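About Drodcombe Papers

Hello, and thanks for clicking through to the page that hardly anyone reads! I'm Tzu-hsuan Lo, and I run Drodcombe Papers, a very small publisher of physics books, mostly on sound and vibration. I started it after 12 years of teaching acoustics to second-year students and moaning (at length, to anyone near the kettle) that the good survey articles were scattered over journals my students couldn't get at.

So we make survey volumes. Our main series is called Zondard, and each book in it has nine chapters, every one written by a person who works on the thing they're writing about. Ultrasound in liquids, the physics of bells, how noise gets through walls, that sort of area. The latest runs to 164 pages, and I'm very fond of the chapter on organ pipes, even though it took me three goes to get the equations to sit properly on the page.

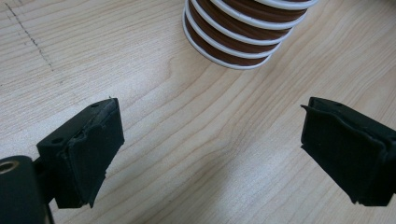
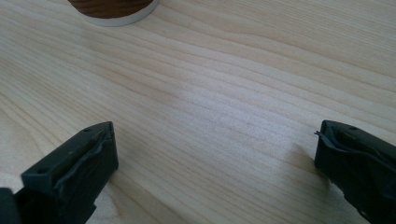 We also do a thinner series, Amik, for people coming to a subject cold. Those have far less maths and a lot more drawings, and I edit every one of them myself with a pencil, which drives our typesetter mad. Han is the newest thing, a set of worked problems to go with the Zondard books – teachers kept asking for it, and I kept saying next year, and then one August I finally sat down and wrote the first batch.

We're not grand. Around 16 people write or referee for us in a normal year, and most have done it before, so they know I'll nag about units. Every chapter is read by two referees and then by me. If you spot a mistake in a printed book, please tell me! I keep a corrections list for each volume and I put the finder's name on it, unless you'd prefer I didn't.

Proposals for the next Zondard volume are open until 2nd June. A page of plain text is plenty, just say what you'd cover and who you think would want to read it. I answer them all myself, usually in the evening.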